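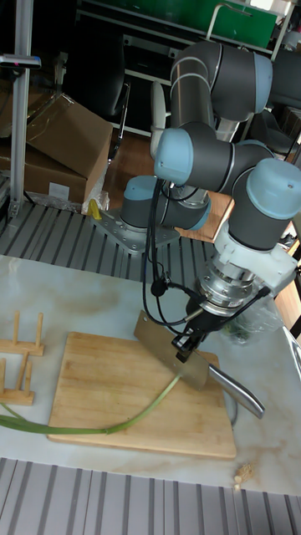
Jotovel Drafting Notebook for Poets
Item 2915
By Wunaria
Color: Wet Slate / Old Tea / Regrettable Green
In stock. Price shown in your currency at checkout.

Add to cart
Save for later

Overview

The Jotovel is a notebook for people who write poems by hand and then cross most of them out. We already sold a perfectly good notebook. Customers who wrote prose loved it. Customers who wrote poems kept sending us letters, some of them in stanzas, explaining that the lines were too close together, the pages were too narrow for anyone under the influence of Whitman, and there was no place to put the word they were saving for later.

So we asked the poet Hiếu Văn to tell us what was wrong with it. He did, at length. The Jotovel is what came of that, minus his request for a page that could be torn out silently. We tried. Paper makes the noise it makes.

The pages

Left-hand pages are blank. Right-hand pages carry a faint gray rule, set wide enough to fit a second attempt above the first and a sulk below it. The outer margin is generous and has a thin vertical line down it. Hiếu calls this strip the pantry. It is where you keep the good word that doesn't belong in this poem, so you can go back for it in a week and find out that it doesn't belong in any poem.

There are 102 pages, numbered at the foot, with a blank contents list at the front. A few testers filled in the contents list first and never wrote the poems. We are told this counts as a practice.

The paper is 95 gsm, off-white and smooth. Fountain pen ink sits on it nicely if the nib is medium or finer. A very wet broad nib will ghost a little on the reverse, and if you go over the same word nine times it will bleed through, at which point it may be time to look at the word. Pencil erases cleanly. Crossing out is more satisfying.

Binding and cover

Sewn in sections and bound at Tạ, a small bindery that also does hymnals, and it shows: the book opens flat at any page and stays there without help from a mug. The cover is Leneck cloth over stiff board, which means you can write on your knee on a bus. The cloth picks up marks with use. Wet Slate hides coffee best. Regrettable Green hides nothing, and outsells the others.

There are two ribbons. One marks where you are and the other marks the poem you keep meaning to fix.

Inside the back cover is a pocket for receipts, envelopes, napkins and whatever else the last line was written on.

What's in the box

One notebook
One card of prompts by Hiếu Văn, printed on one side
One paper band, which you will throw away, and should

About the prompts

We asked for something encouraging. What we got includes "Describe the moon without being paid for it" and "Remove the soul from line four and see if anything falls down." If you write mystically (light, vastness, pink hazes of one kind or another), the card is not against you. Hiếu writes that way himself on weekends. He just thinks each poem should have at least one object in it that a person could trip over.

Care

Keep it dry. Wipe the cover with a barely damp cloth. Please don't iron the pages, whatever you read on the forum.

Questions we get

Does it come in a larger size?
No. There was a larger size in testing. The poems got longer and we felt responsible.

Can I get it unlined throughout?
Not at present. You can turn it upside down and start from the back, which gives you blank pages on the right. Left-handed customers discovered this before we did and have been gracious about it.

Will you print my name on the cover?
We can stamp up to two initials on the lower corner in blind, meaning no foil and no color. It is very discreet. Your mother will need it pointed out. Stamped copies can't be returned.

Is it suitable for haiku?
Yes, though you'll have a lot of room left over.

Shipping and returns

Orders leave us within two working days. Unstamped notebooks can come back within a month of delivery if they haven't been written in. One opening line in light pencil, fully erased, will be overlooked. We will have read it, though, because it never erases as fully as you think.

The first printing in July had the ribbons glued in a little short. If yours don't reach past the bottom of the page, write to us with your order number and we'll send a replacement copy. Keep the old one for rhymes.

Page updated Wednesday, September 4, 2024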